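Open day checks, demo cell, Gavberg site
28 May 2019
Checked by: Shahla Mousavi. Countersigned by: Britt-Marie Moen.

## A. Room and visitor side

- [x] Barrier tape out, 2 metres from the table on all open sides
- [x] Route from the Lunde entrance signed
- [ ] Handouts, 300 copies. Still at the printer's, chase before lunch
- [x] Emergency stop tested from both positions
- [x] Groups of up to 2 families at the barrier. Stewards told

## B. Simulated run on the big screen

- [x] Screen fixed to stand, cables taped down
- [x] Simulation loads from cold without a login prompt
- [ ] Sound off. Fan noise from the Breltitz PC is still too loud, move it under the stand

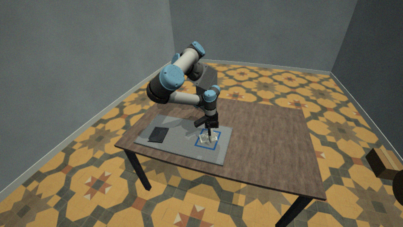 Visitors last August asked what the arm was meant to be doing, and the steward had no good answer. Please learn the short script this time. The arm works at the pale gridded tray, and the blue square on the grey mat is the thing to point at when you talk about position. The right half of the tabletop is bare, so don't promise a second task. Keep to the script when asked about speed.

## C. Close view

- [x] Second window opens beside the first
- [x] Blue outline readable from the back row
- [ ] Text size on the control panel. Too small, Grirno to send a new layout
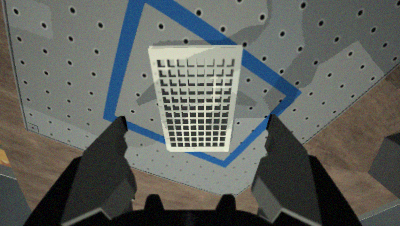
*Item C, close view: gripper fingers open, one each side of the tray.*

Comment (BMM): the tray lies over part of the outline in this view. If a visitor asks whether it counts as inside, say "mostly".

## D. Closing down

- [ ] Save the log, then power off at the wall
- [ ] Barrier tape back in the Lunde store
- [ ] Unused handouts to reception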